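I finally got our simulated kitchen data to do something useful! The idea, which Sandrine Sabatier and I have been calling Wotora, is simple: take a small pile of demos and re-render each one from new starting poses, so the policy stops memorizing one exact reach. We started with 200 demos and grew them to 1000.

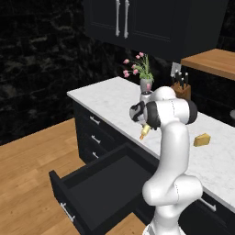 Does the policy train on the original demos too?
We keep all of them in the mix, and every batch gets some of each.

I was nervous about the grasps. Replaying a path from a new pose can leave the fingers in silly places — Undard, our old pipeline, was terrible for that — so Wotora replans the reach and only copies the last bit of motion near the object. Such a small change, and I'm so happy with it! On our held-out layouts the failure count fell by half, and training still fits on 2 GPUs.

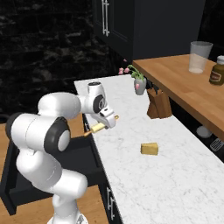

What's next

Cluttered counters, then 4 new kitchens that Barbier is modeling for us in Treltthorpe. I want those by March. Sandrine thinks the drawers will be the hard part, and she's usually right.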